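Ticket: Garment task, left arm drifts during teleop demos
Opened by: Noemí Orozco
Assigned to: Rocío Robles
Project: Mirkley bedroom tasks
Status: Open

Hi Rocío, I'm putting everything in one place so you don't have to dig through chat. We're recording the hanger task in the bedroom set, me on the headset and the robot up on the wooden step by the bed. I wanted 18 clean demos out of the session and I have 4. The rest have the same problem, and it's driving me a little nuts!

What I see in the headset is fine at first. I look down at the pillow, I line up on the hanger, all good. 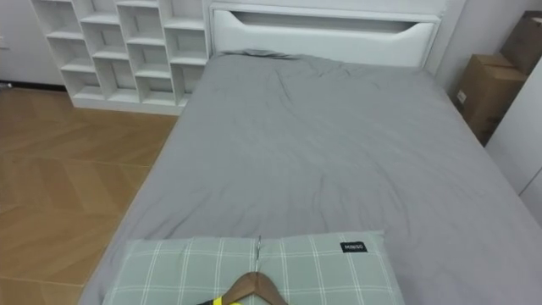 Then I start to reach and the left arm comes in late. If I move slowly it keeps up. If I move at a normal human speed it lags, I overcorrect (I know, I know), and the hand lands past where I wanted it. Right arm is perfect the whole time.

Stuff I tried, in order:

Restarted the teleop client. No change.

Recalibrated my arms, twice, standing up straight like the Benetti guide says. Better for a few minutes, then the drift crept back.

Swapped the left and right controllers. The lag stayed with the robot's left arm, so I'm pretty sure it isn't the controller.

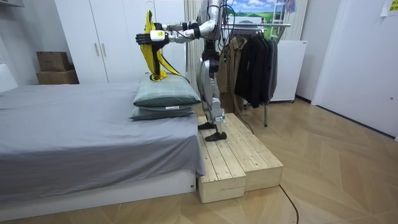

Checked the log after that. Command age on the left side jumps to 275 ms right when I feel it, and the right side stays flat. I also cut the logging buffer from 3,000 lines down to the default in case the disk was the bottleneck – nope.

Rocío Robles replied:
Thanks, super useful! Can you do a run with no garment, just a slow reach to the pillow and a hold? I want to rule out the grip controller, which fought us in December too. Keep the step and the bed where they are, please, or I can't compare the arm poses.

Noemí Orozco replied:
Done, saved next to the other runs.

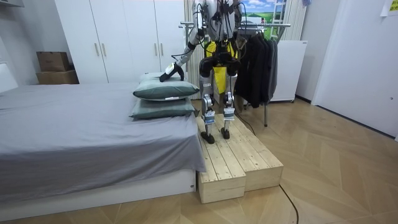 Reach to the pillows, hand on the top one.

So the lag shows up with no cloth in the hand at all. That lets the grip controller off the hook, I think? I held still for a good while and there was a slow sideways creep in the log even with my own arm parked on the back of a chair.

Next I dropped both arms to rest and re-zeroed from there instead of from the reach pose.
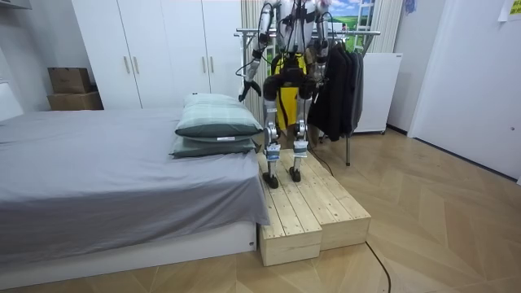

That one helped more than anything else so far. The creep is gone after a re-zero at rest, but the late start on fast moves is still there, so I'm guessing we have two separate bugs – one in the zeroing and one in the left arm's command queue. Should I split this ticket?

Rocío Robles replied:
Yes please, split it. Keep the zeroing one here and I'll take the queue one with the Ibarra driver folks. Until then, re-zero at rest before every demo and go slow on the left. Don't delete the bad runs, just tag them "lag".

Noemí Orozco replied:
Tagged and split. I'll redo the hanger set once you have a build for me to try.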